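Home Collection, November: Gallery

Flolto gathers examples of people handling their own belongings so that a learning system can be trained on ordinary household picking and placing. The work is done with hand-held grippers that carry a camera. A collector holds the gripper, does a short task, and the recording becomes one example.

This page covers the November round in Drummond, run by Nyokabi Obura. The round closed with 765 accepted examples from eight homes. Collectors were asked to use whatever was already in the house and to leave the rooms as they were. We did not send out test objects for this round.

Bedrooms

Most of the bedroom tasks involve a box, a drawer or a shelf with mixed contents. Soft items and rigid items together are what the earlier tabletop set lacked, and the November instructions asked for more of them.
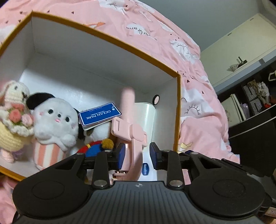
Open box on a bed, with plush toys beside a Vaseline bottle and a pink plastic accessory. The gripper's jaws are open on either side of the pink piece.

Boxes like this one are listed under "mixed container" in the index. The label covers any container with at least one soft item and one rigid item in it. Tags and packaging stay on if the owner keeps them on. Collectors note the target item before they start, and a second person checks the note against the recording afterward.

How a session runs

A session is 60 minutes, including setup. The collector opens and closes the gripper fully before the first task, which gives us a reference for the finger width. Each task is recorded on its own. If the collector picks up the wrong item or someone walks in, the recording is marked and kept in a separate folder - we use those for a different purpose and they are not in the 765.

Between tasks the collector changes the angle of approach. We ask for five approaches per container, with the items moved by hand after each one. People tend to fall into the same motion by the third try, so the session sheet now has a line for it.

Storage and access

Recordings are checked in Nemivden, our review tool, and then moved to the Drultuvby archive. Anything that shows a face, a letter or a screen is removed at the review stage. Homes are listed by number only.

Partners with an archive login can open the mixed container set now. Kitchen and hallway pictures will be added to this gallery when their review is finished. Questions about the November round go to Nyokabi Obura.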